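Teaching by Demonstration, Handout 4
Course notes by Arne Brandes
Version of February 22, 2024

4.1 Where we are

In the last handout we recorded simple pick and place motions. Now we take a task where a few millimeters matter: handling a desktop processor at its socket. Please read section 4.3 before you come to the lab, and bring your notes on joint limits.

There are two ways to show the arm what we want. In hand guiding, you hold the arm and move it yourself while the controller writes down the joint angles. In remote control, you sit at the Takell station and move a small leader arm, and the big arm follows. Hand guiding is easier to learn, but your own hand pushes on the wrist, and this force is mixed into the recording. For the processor task we use remote control only.

4.2 The grip

The fingers must hold the processor by two opposite edges. The contact side stays free, and the lid is not pressed from above. If old thermal paste is on the lid, do not let the fingertips slide over it. Close slowly on the leader arm and stop when you feel the first resistance.

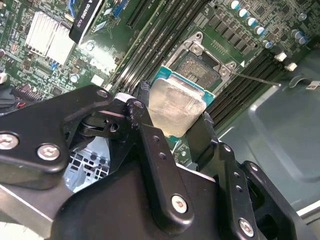 Figure 4.1. Processor held by its edges near the open socket.

Turn the processor to the right angle while it is still above the socket. Many students go down first and correct the angle later, and in this way contacts get bent. When the corner mark agrees with the socket, lower straight, open the fingers a little, and go up again on the same line.

4.3 Approach and recording

Begin each demonstration from the same start pose. Move to a point above the socket, wait two seconds, and only then continue. This pause looks useless in the data, but in the Brana software it helps us to cut the recording in the correct place. The long memory slots are a good guide for the eye when you judge the rotation of the wrist. Glare on the metal of the board can hide an edge, so move the lamp before you record and leave it there for the whole session.
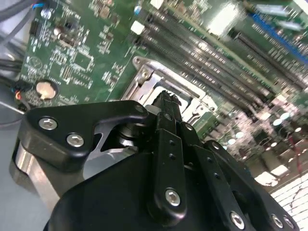 Why do we not delete the demonstrations where the operator makes a small correction?
Small corrections show the robot how to come back from an error, so we keep them if the task was finished safely.

4.4 Homework

Each group hands in 400 demonstrations before the end of March. Name the files with your group and the start pose. Write one page on which part of the motion was hardest to show by remote control, and compare with the chapter by Bhattacharjee from the reading list.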